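Home News Reviews Printables Shop Notes Contact

Search this site Enter keywords Go

Prolton to Change Its Planner Ring Size in July

1 March 2024

Planner maker Prolton will move its personal-size binders to a wider ring starting in July, the company told retailers this week. The new ring measures 23 millimeters across the inside and replaces the smaller one used in the line until now. The hole spacing on the pages stays the same, so inserts people already own will still fit.

The change covers the Trolard and Vindora binders. Both have been sold with the same ring for years, and both will keep their current outside height. The covers will be cut slightly wider to make room for the larger ring, and the pen loop will move from the back cover to the inside edge of the flap.

Prolton said the wider ring was the most frequent request in its customer survey. Many people who wrote in were keeping a full year of weekly pages in one binder along with project sheets and notes, and found that the cover would no longer close.
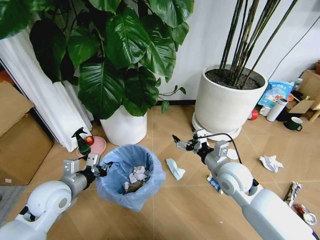 Will older dashboards and dividers work in the new binders?

Dividers made for the current binders will fit the new rings, and so will dashboards, though a dashboard cut to the full width of the old cover may leave a narrow gap at the outer edge.

Prices go up by 2 dollars on the Trolard. The Vindora, which has the leather cover and a second pocket, stays at its present price through the end of the year. Stores have been asked to sell through their current stock before putting the new binders on display, and Prolton will not take back the older ones in exchange.

The company is also changing the paper that comes with each binder. The starter pack now holds undated weekly pages, a block of plain notes, and a set of four tabbed dividers. From July the plain notes will be dropped in favor of dot grid pages, and the weekly pages will be printed on a heavier stock. Fountain pen users have complained for some time that ink shows through the present paper, mostly on the weekly pages, where the back of one day falls behind the front of another.

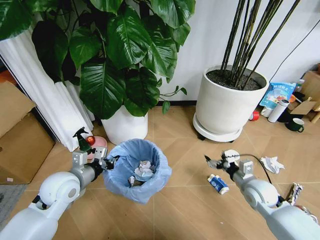
Samples of the heavier paper went out to a small number of stores last month. One of them, the stationery shop Harahap, has put loose sheets on its counter so customers can try their own pens. The shop reported that most gel pens and fine-tip markers did not show on the back, but that broad nibs and alcohol markers still did. It also noted that the sheets are stiffer to turn and take up more space on the ring – a full year of weekly pages will be noticeably thicker than it is now, which uses up part of the extra room.

People who print their own inserts will not need to change their templates. The page size is the same, and the margin on the punched side is unchanged. Prolton plans to put two free printable sheets on its website when the binders come out, a monthly overview and a project worksheet with room for tasks, due dates, and supplies. Both will come in letter size with cut marks and can be printed on a home printer.
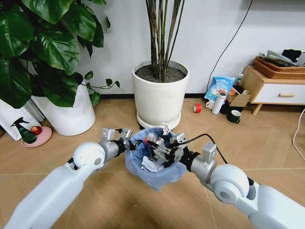
Pocket-size binders are not part of the change. Prolton said a wider ring would make them too thick to carry in a jacket or small bag, and that it has no plans to alter them. The desk size already has a larger ring and also stays as it is.

Replacement parts are another matter. The company now sells single ring sets for people who want to repair a worn binder, and it will go on stocking the old size for two years after the switch. The wider rings cannot be fitted to an older cover. The rivets sit in different places, and the spine is too narrow for the binder to shut.

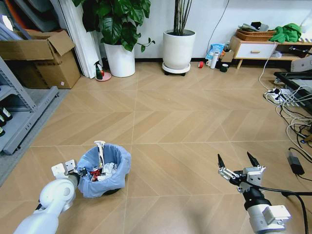
A lined trash bin on the floor.

Color choices will be trimmed at the same time. The Trolard will come in black, navy, gray, and sage, while the yellow and coral covers are being dropped. The Vindora will be sold in brown and black only. Stores that still have the dropped colors may mark them down as they like.

Orders from stores open in May, and the binders should be on shelves by the middle of July. Customers can sign up on the Prolton website to get an email when the new sizes are in stock.

Recent items

Dot Grid or Lined: How Readers Set Up Their Weekly Pages
Washi Tape Storage for Small Desks
Free Printable: Monthly Bill Tracker
Choosing a Hole Punch for Personal-Size Inserts
Harahap Adds Saturday Hours for Pen Testing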